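The arm at Heltora is back on its feet, and it took one very small screwdriver

If you've been by the Heltora workshop on Padilla Street lately you'll know that Cleto, our tabletop arm, has been out of sorts. I write up the workshop news most months and usually it's a new shelf or a broken kettle, so it's nice to have something with a bit of grease on it this time!

Cleto is the arm we use for the tidying and setting-out work, the one with the black two-finger gripper and the little camera at the wrist. It had picked up a habit in September of closing a hair off center. You'd ask it to take hold of something thin and one finger would get there first, nudge the thing sideways, and then the other finger would close on the corner of it or on nothing at all. With a block or a cup you'd hardly notice. With anything skinny it was hopeless. I spent a whole afternoon blaming the software (sorry, software) before I put a hand on the gripper, wiggled it, and felt it move.

So the gripper came off. If you've never taken one off, the order goes power, cable, bolts, and I'd love to say I have always done it in that order. The mount has a round plate with a locating pin, and ours had a shiny crescent worn next to the pin hole where the whole body had been rocking back and forth. One mounting bolt was finger loose. The others were snug but I wouldn't have called them tight. We cleaned the old thread locker off with a brass brush, put on fresh, and brought them up a little at a time going across the circle, the same way you'd do a car wheel. Then I left it alone overnight, which was harder for me than the repair.

The pads were the second job. They'd gone hard and glossy at the tips, and when I bent one back there was a split starting at the fold. We had a spare set in the drawer from Drurnodness, the supplier we've used since the shop opened, and they went on without a fight once I'd scraped the old adhesive off. A plastic paint scraper is plenty for that. Please don't use a knife, I have a scar on my thumb that agrees with me.

After that came the cable. It runs down the forearm and over the wrist, and somebody (me) had tied it too short last spring. Every time the wrist rolled all the way over, the cable pulled on the connector. I gave it a bigger loop and moved the tie back past the joint, and then I ran the wrist through its full roll by hand with the power off, watching the loop the entire time. It swings free now. There's a strip of blue tape on the forearm that marks where the tie belongs, and I'd be grateful if it stayed there.

Then calibration, which I enjoy more than I probably should. You close the gripper empty and set that as zero, you open it all the way and set the other end, and then you go in and out for a while and see whether the zero holds. We ran it 1000 cycles while I ate lunch and caught up on the parts orders. The zero stayed put. Before the repair it would wander by the time I'd finished a sandwich.

Next I moved on to the wrist camera, and this one bit me. Taking the gripper off and putting it back shifts things ever so slightly, so the old camera offsets were no good anymore. I forgot, of course, and the first approach came in beside the target by the width of a finger. We redid the offsets with the printed checkerboard, 8 poses, which is the number written on the card taped inside the cabinet door. If you ever remount the gripper, do the camera before you do anything else. I've added that to the card in red marker.

I also brought the closing force down a notch for thin stuff. The new pads are grippier than the old ones were on their last legs, and the old setting had crept up over the months as people tried to make up for the slipping. It's saved under its own name now, so you can pick it from the menu instead of fiddling with the slider. The regular setting for cups and blocks is the same as it always was.

The whole thing came to 275 dollars in parts, nearly all of it the pads and a replacement cable that we ended up not needing, so that goes in the drawer for next time. Labor was me and a pot of coffee.

For the log: check the mounting bolts every 5 weeks, look at the fold in the pads when you do, and write the date on the sheet by the door. I'd also like whoever is last on the arm at night to leave the gripper open, so the new pads aren't sitting squeezed together until morning.

Cleto is bookable again from 8 in the morning, same sign-up sheet as before. The table is set with the toy dishes, the blue plates in their rack, and the orange pencil case, and the thin-object setting is the one to use for pens.
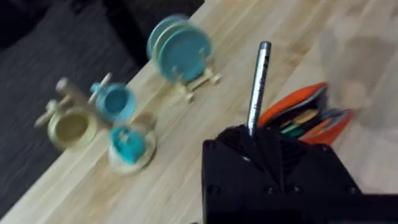
The spare bolts are in the top drawer of the gray cabinet, in a jam jar with the thread locker, and I'm ordering another set of pads from Drurnodness with the next batch. If you want anything added to that order, put it on the whiteboard before I get to it.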